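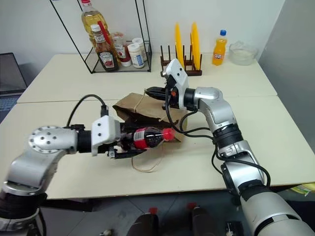
Figure 3. A brown paper bag and a bottled cola, the commonest pairing in the Vitstead receipts.

4.2 What people carry home, and what they say they carry

Respondents in Vitstead were asked in June to keep every receipt from small food purchases and, separately, to write down from memory what they had bought. The two records disagree in ways that will surprise few readers who have ever kept a food diary. Of the 758 purchases for which we hold both a receipt and a diary entry, the sandwich is almost always remembered. The drink bought with it is forgotten in 53 cases, and the forgotten drink is nearly always a sweet one. Water has an excellent memory attached to it. People who bought water wrote it down, underlined it, and in one diary gave it a star.

Lougher (our second coder) proposed that the gap reflects embarrassment. Bednárik preferred a duller account, in which a drink is treated as part of the meal and so not worth a line of its own. We side mostly with Bednárik, on the grounds that the same respondents confessed freely to pastries. One household listed a custard slice on every page of the diary and left out the cola that the receipts show going into the same bag.

The bag itself proved a better predictor than we had hoped. Purchases handed over in a paper bag were recorded more fully than those carried off loose, even when the contents were the same. Lengyel has argued that a bag turns a handful of things into "shopping," and that shopping is something adults feel they ought to account for. We have no better idea. The effect holds at both the Gusum bakery and the Csonka kiosk, though Csonka ran out of bags for part of the study and the staff, by their own report, did not consider this worth mentioning to us until we asked.

Two cautions apply. Respondents knew that their receipts would be read, and 40 of them returned envelopes so tidy that we suspect some editing. The diary form also gave more room to the "food" column than to the "drink" column, a decision made by the present authors and regretted by all of them. Section 4.3 takes up the wider column.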